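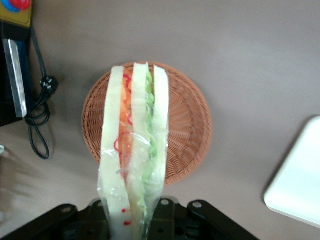 Photography: Bhavana Raju

The long way to lunch

My mother packed for a car trip the way other people pack for a siege. Egg sandwiches in greaseproof paper, a thermos of cordial, a damp face washer in a freezer bag, and half a fruitcake that had been wrapped and rewrapped so many times it had gone a bit aluminium around the edges. We were never allowed to stop and buy anything. Servo food was for people who hadn't planned.

So of course the minute I had my own licence, and my own twenty in my own pocket, I pulled into the first roadhouse I saw and bought a curried egg sandwich in cling wrap, purely because I could. I ate it leaning on the bonnet. It was cold in the middle and warm on the outside and I thought it was the best thing I'd ever tasted.

I've been eating that way ever since, on and off, and in July I got a proper excuse. My aunt was moving out of her place near Wiltden and needed her car brought over to the coast. The car is an elderly station wagon known in our family as the Zunico, after the name of the dealership on the number plate surround (the actual badge fell off years ago). The drive is 1,441 kilometres door to door. Bhavana, who takes the photos and is a much better navigator than me, said she'd come if she could pick the music on the second day. Deal done. We gave ourselves 3 days, because the Zunico doesn't like to be rushed and neither do I.

I had one rule for the trip, which drove Bhavana up the wall: no esky. Everything we ate had to be bought along the road, from whoever was open.

The first morning

We left in the dark with nothing in our stomachs, and by sunrise I was already regretting the rule. There's a particular sort of hunger that comes on when you've been staring at white lines since five. You stop wanting anything sensible. You want salt, then sugar, then something hot in a bag.

The first place with its lights on was Purik, which is less a town than a wide bit of road with a roadhouse, a weighbridge and a very good toilet block. The bloke at the counter was halfway through his own breakfast and didn't see why he should stop for us. He pointed at the warmer with his fork. I had a sausage roll. Bhavana had a toasted ham and cheese that came off the press looking like it had been ironed, and she's still talking about it.

What I love about a place like Purik is that no two people come in for the same meal. A truckie was having steak and eggs at what was, for him, dinner time. Two kids in school jumpers were sharing a hot chocolate. A woman with a ute full of kelpies bought a litre of iced coffee and a newspaper and was gone before the door finished swinging. All of it came out of the same tiny kitchen, off the same hotplate, and the cook (I could only see her elbows) never seemed to hurry.

I asked the fork man how long they stayed open. "Twenty-four hours," he said. "Unless I'm crook."

The counter

You can tell a lot about a roadhouse from what's next to the till. Some have gone all-in on phone chargers and novelty sunnies, and I don't hold it against them, but my heart goes out to the ones that still treat the counter as a lolly shop. Chocolate bars at hand height. Jubes in a twist of cellophane. A jar of something home-made with a handwritten label and no ingredients list whatsoever.

I'm weak in front of a counter. I'll have paid for the fuel, I'll have my card back in my wallet, and then my eye wanders and I'm saying "oh, and one of those, thanks" like it's only just occurred to me. My mother would be appalled. The trick with chocolate on a long drive is to eat it early, before the sun gets onto the dash, and to never, ever put it in the door pocket. I have lost good chocolate to a door pocket. I have also lost a library book to the same chocolate.
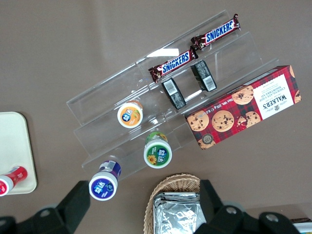 Top shelf: the Snickers, ready for the mid-afternoon slump.

Bhavana is a nut person and I'm a caramel person, so a bar with both ought to keep the peace in any car. It doesn't, because she bites and I nibble, and she finds the nibbling hard to listen to over a long distance. Somewhere past the second river crossing we agreed that I'd do my nibbling at rest stops.

The bakery question

By the middle day the talk had turned to bakeries, as it always does. Every Australian family has one country bakery it'll defend to the death, and usually it's a place they went to once, in the rain, when everyone was starving. Mine used to be a pie shop with a fibreglass cow out the front. I drove an hour out of my way to show it to a boyfriend and it had become a tile showroom. The cow was still there! We bought nothing and drove on in silence.

My new one is Abeysekara's. I nearly missed it – it's on the back street, behind the silos, and the sign is mostly about keys being cut. Inside there's one glass cabinet and a bench. The vanilla slice is tall and wobbly and the icing has passionfruit in it, but what I'd go back for is the fish bun, a soft, glossy thing with a peppery filling that made my nose run in the nicest way. Mrs Abeysekara told me the locals took a while to come round to them. Now the shearers ring ahead.

She makes sandwiches too, and she's strict about them. Butter right to the corners. Nothing wet against the bread. Wrap them tight as soon as they're cut and leave them alone for a bit, so they settle. "People open them straight away," she said, shaking her head, as though describing a crime. I had mine open before I'd reached the car. Sorry, Mrs A.

I thought about her rules all afternoon, though, with the paddocks going past and Bhavana's disco compilation on its third lap. A wrapped sandwich is a funny little act of faith. Somebody you'll probably never meet stood in a kitchen early in the morning and guessed that you'd be along, and that you'd be hungry, and that you'd want pickle. Most of the time they're right about the pickle.

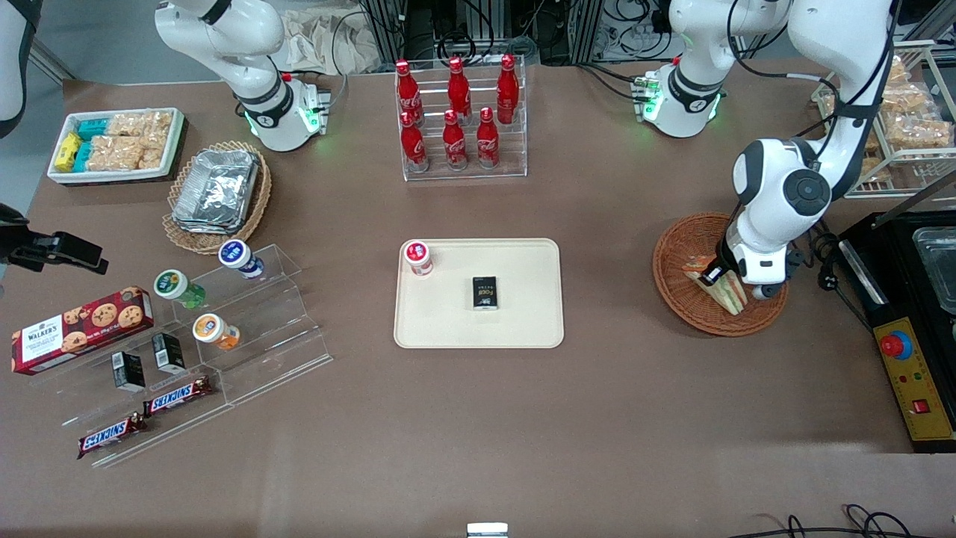

What to buy, and when

After a few thousand k's of this, over many years and in several unreliable cars, I've got opinions.

Hot food before ten. The pies are fresh then and so is the person serving you. A pie bought at four in the afternoon has been through a lot.

Sandwiches from anywhere with a line of tradies. They're back tomorrow, so the shop has to behave itself.

If there's foil involved, find a table. I once tried to eat a tray of lasagne on my lap on a corrugated road, and the passenger seat never smelled the same again.

Pastries are for sharing, or for telling yourself you'll share. Get a bag with a clear front so you can see what you've bought, and keep it away from the driver until the coffee's finished.

Buy water even when you don't feel like it. Boring, I know. My mother would be thrilled.

And have a chat, if there's no queue. The best tip we got all trip came from a girl restocking the milk fridge, who told us the lookout after the next town had been graded and was worth the climb. We ate our last fish bun up there with our coats on and the wind trying to take the bag.

We rolled into my aunt's new driveway just on dark. She came out in her slippers, walked once around the Zunico, and asked whether we'd eaten. There was a plate on the kitchen bench under a tea towel. Egg, on white, crusts off. I had four.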